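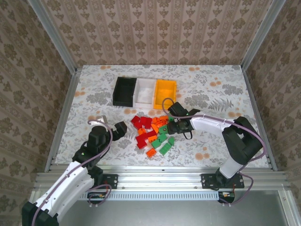 Toy bricks on a leaf-print sheet.

Home | Who We Are | Case Reviews | Work With Us | Contact

Call for participants: parents and former foster youth to read child welfare case files

Trudiment is looking for people who have been on the receiving end of a child removal case, either as a parent or as the child, to read closed files with us and tell us where the county's account doesn't hold up.

The files come from Onamwood, where the child welfare agency closed 3,897 investigations in the period we're studying. It says 1,258 of those involved a placement outside the home. It also says the placements were "reviewed at every stage." We have read enough of the paperwork to doubt that. In a first batch of 137 files, we kept finding review forms with the same paragraph pasted in month after month, sometimes with the wrong child's age left in it. Maybe that's sloppy typing and the reviews really took place. Maybe not. We'd like more eyes on it before we say anything in print.

What you would do

You'd read files at our Trulasska office, with names and addresses blacked out. Each file gets two readers who don't talk to each other until both are finished. You fill in a short form: what reason was given for keeping the child in care, whether that reason changed, whether anyone wrote down why the child couldn't go home yet, and what the parent was told. Then you write whatever else you noticed, in your own words. Some people write two lines and some write three pages. Both are fine.

Sessions run Tuesday evenings, 6:00 to 8:30, starting in August. We ask for at least eight sessions. Nothing leaves the building, and phones stay in a locker. The project runs under a records agreement with the county, and it took a long time to get.

Who can apply

You must be 18 or older and have been part of a closed case. Open cases are out, no exceptions – we can't risk a county lawyer asking you about this project on the stand. If your case was in Onamwood you can still take part, but you won't be given files from the office that handled it. You don't need a degree or any legal background. You do need to be comfortable reading long documents in English.

We also want people who think the agency got it right in their case. A group made up only of angry people would be easy to wave away, and we've seen plenty of reports like that go straight in a drawer.

Pay and practical matters

Readers get $200 per session, paid by check at the end of the month. If you receive benefits, talk to someone about how this counts as income before you sign up. We'll give you a letter stating the amounts. Bus fare is covered. There is child care on site, in the room next to the reading room.

What we can't promise

We can't reopen your case or give you legal advice. We can't promise the report will change anything. The last outside review in the county, done by the consulting firm Mutiso, made a long list of recommendations, and the agency "accepted" all of them. We've asked which ones were carried out and are still waiting for an answer.

Some of this reading is hard. A counselor is in the building during every session, and you can stop partway through a file and still be paid for the evening.

How to apply

Send us a page or less, or leave a voicemail if you'd prefer to talk. Tell us whether you were the parent or the child, which county, and the year the case closed. Please don't send court papers. Someone from the project will call you back to set up a short interview, by phone or in person at the Trulasska office. Use the Contact page and put "File readers" in the subject line.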